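Lining up your camera streams before you train anything
Posted by Ruan Mabaso, April 3, 2025
Filed under: Tooling, Two-arm setups

If your policy closes the gripper a touch too early, or lets go while it's still on its way to the dish, please don't start fiddling with the learning rate. I lost most of January to that. The model was fine, the data was fine too (sort of), but the wrist stream and the fixed camera streams had drifted apart from the joint readings, so the poor thing was learning from pictures that belonged to a different moment.

What follows is how I check and fix that now. I use Muditz to drive the arms and Costudik to record and play back, but the steps should carry over to whatever you've got. You'll need two arms, a wrist camera, at least one fixed camera and a bit of patience.

Step 1. Stamp everything on one clock

Pick one machine and let it own the time. In Muditz that's the clock_source setting, and you want it set to host for the arms AND for every camera. Mine was set to host for the arms and device for the cameras, because that's how the template file comes and I never read it properly. Have a look at yours before going any further!

While you're in there, turn off auto exposure on the wrist camera if you can. A long exposure smears the fingers when they're up close, and the frame time gets fuzzy along with it.

Step 2. Record a short episode with a clear event in it

You want one moment that every camera ought to agree on. Letting go of something over a dish is perfect for this -- the gripper reading jumps, and the fruit is either between the fingers or it isn't. Just drive it by hand, there's no need for a policy. I do a handful of these in a row and leave the rest of the clutter where it is, as that's what the training episodes will be full of anyway.

Keep the dish inside every view. Constanza Garrido spotted that I'd been putting mine so far over that the forearm hid the release from the fixed camera, and then of course there was nothing to line up against.

Step 3. Step through it in the viewer

Open the episode in Costudik and press L to lock the streams together, so one tap of the arrow key moves them all. Start with the wrist stream. The fingers are right there in front of the lens and it's much the easiest one to read. Find a frame where the fruit is still held over the dish, put a marker on it, then tap forward until the fingers start to part and put a second marker there.

Now do the same with the fixed streams. From up there you're mostly judging by the gripper's position over the dish, so zoom in and take your time.

First the wrist camera, then two fixed views: 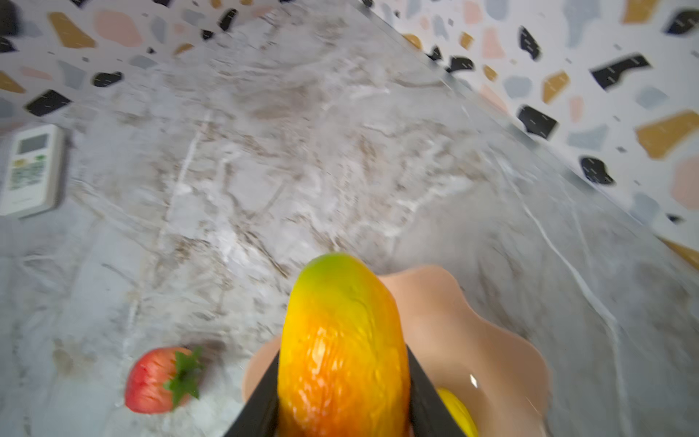
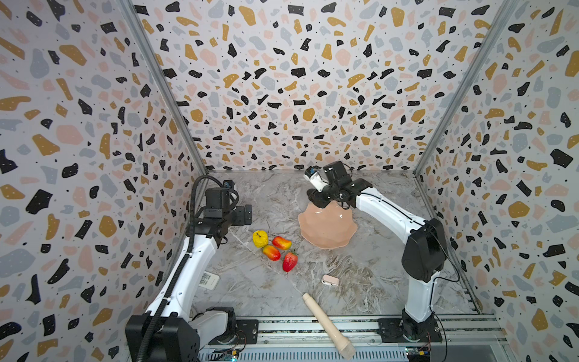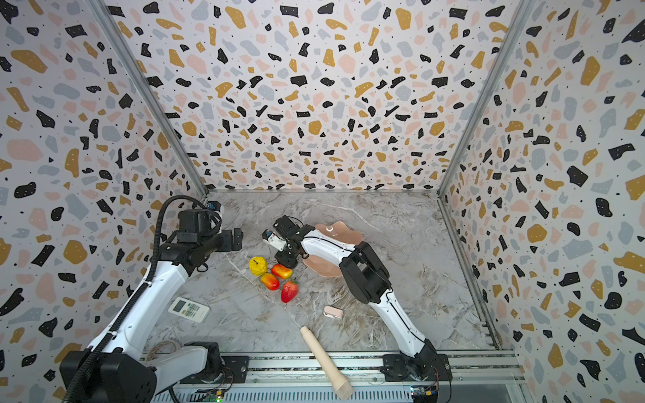
Step 4. Work out the offset

Costudik writes your markers to a little text file next to the episode. Run the offset script on it:

costudik offset markers.txt --reference gripper

It takes the jump in the gripper reading as zero and gives you a number for each camera. Anything under 20 milliseconds I leave alone. My worst camera was nine frames out, and I'd been training on it quite happily for weeks.

Do this for every episode you recorded and compare the numbers. If a camera gives the same offset each time, lovely, carry on to the next step. If it wanders from one episode to the next, you've got dropped frames, and no fixed correction will save you. Try a different USB port first (cameras sharing a hub were my trouble), then a lower resolution.

Step 5. Apply it and look again

Put the numbers into the offsets block of your Muditz config, one line per camera, with a minus sign if the camera is late. I got the sign the wrong way round and doubled the error. Annatjie Van Wyk got it wrong as well, so I've asked for the name of that setting to be changed.

Then record a fresh episode. Correcting the old one and admiring the result only tells you that you can subtract. Go through the markers once more and check that the release falls on the same tap of the arrow key in all the streams.

Step 6. Old episodes

You can shift recorded data with costudik reindex, and it leaves the originals alone unless you pass --overwrite. Don't pass --overwrite. I threw away anything with wandering offsets and kept the rest.

A couple of things people have asked

Do you need this for the depth stream? Yes, and it usually needs its own offset, so mark it separately.

Does it work with Enditz recordings? Busisiwe Nkuna has a converter that keeps the timestamps. The export button in Enditz itself rounds them, so use hers.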